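Gripper week, day whatever. Nuria asked me in the office kitchen whether I had "a gut feeling" about which end effector we should standardize on. I do. My gut has been wrong since May.

So we're back in simulation, where nothing costs money and I can drop a bin without Florencio looking up from his desk.

The kitting setup: four red bins, a gray rack, two cases with orange latches. Bin goes in rack. A child could do it. A child would also not ask me for a friction coefficient.

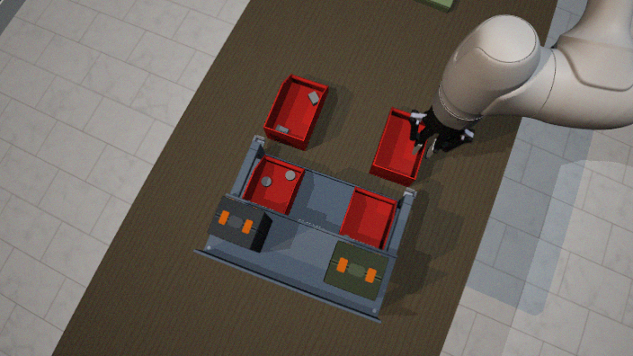
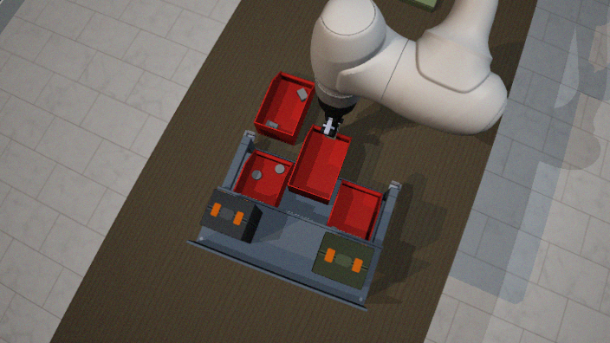 First two are the bins and the rack, last one is the wrist-level view over a gripper's fingers.

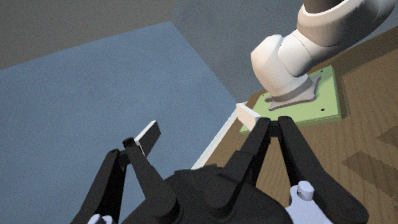
Rules for the comparison, which I wrote down this time because last time Balakrishnan and I remembered them differently for an entire afternoon. 50 runs per gripper. Same start poses, same seeds, same controller gains. No tuning between runs, even if it hurts to watch.

It hurts to watch.

Gripper A, the one Stosonik sells with the very confident brochure: 12 dropped bins out of 50. All on the rim pinch. Grab a thin wall off center and the bin slowly rotates like it's thinking about leaving.

Gripper B, our old Pratelier with the long fingers: 20 dropped. But it almost never bumps the neighbors on the way in, and A bumps them constantly. So pick your poison. I have a spreadsheet column called "poison."

Someone's going to say just use suction. Olga already said just use suction. Olga, the bins are open on top, we've had this talk.

(She means suction on the inside floor. It's a fair idea. I'm not telling her that before lunch.)

Controller notes for the three people who care: position control was fine until contact, then it was a demolition program. Switched to impedance for the last 53 mm of the approach. Stiffness low across the rim, higher along it. Bumps on A went way down. B didn't notice.

Yes, 53. I swept it. I'd have preferred a nicer number too.

Camera notes: the overhead view is great for finding bins and useless for telling whether you're holding one. The wrist view is the reverse. It knows everything about the fingertips and has no idea what room it's in. I relate to the wrist view.

We tried feeding the policy only the wrist camera, to see. It went for the corner of the rack over and over with total commitment.

Both cameras together, it behaves. Costs us some frame rate. Estíbaliz says she can get it back by shrinking the overhead image and I believe her, mostly so I don't have to do it.

Things the simulator is too kind about: cable drag, grease, finger pads that have been wiped with whatever was by the sink. I added noise on the pad friction and A's lead over B got a lot thinner. Rerunning with the wider range overnight.

If the gap closes I'm voting for the Pratelier, on the grounds that we already own two and I know where the spare screws are.

Nuria wants a one-page recommendation for the Nestholm people. Currently it's a page and a half and the half is me complaining about rims.

Overnight job is at run 20. Going home. Do not touch the seeds, Florencio.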